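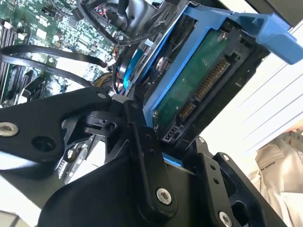 A 3.5-inch drive in its blue plastic caddy.

Cleaning Out an Old Desktop Computer

Posted 29 July 2018 by Renato Tan

Dust is the main reason an older desktop gets loud. The fans run faster to move the same air, and the noise creeps up so slowly you stop hearing it. Cleaning takes 40 minutes the first time and less after that. I do mine every November, before the heating comes on.

Shut the computer down, switch off the power supply at the back and pull the cord. Hold the power button in for a few seconds. Take a picture of the cables with your phone before you touch any of them.

Work outdoors or in the garage. Lay the case on its side on an old towel and take off the side panel. Touch bare metal on the case before reaching in.

Use a soft paintbrush to loosen dust from the fan blades and heat sink fins, then short bursts of canned air. Keep the can upright. Hold each fan still with a finger while you blow, or it will overspin and wear the bearing.

If the drives sit in plastic caddies, unplug both cables and slide each caddy out. Most have a tab or two to squeeze. Wipe the bay with a dry cloth and put each caddy back in the slot it came from. Don't stack bare drives on the bench.

Filters at the front can be rinsed under the tap. Let them dry overnight.

Leave the power supply closed up. Blow through the grille from outside and leave it at that.

Keep screws in an egg carton, one cup for each part of the case. Mine has 14 screws in all and I have lost every one of them at some point.

Don't use a household vacuum inside the case. The nozzle builds up static and will swallow a jumper cap.

Next: Getting candle wax out of a tablecloth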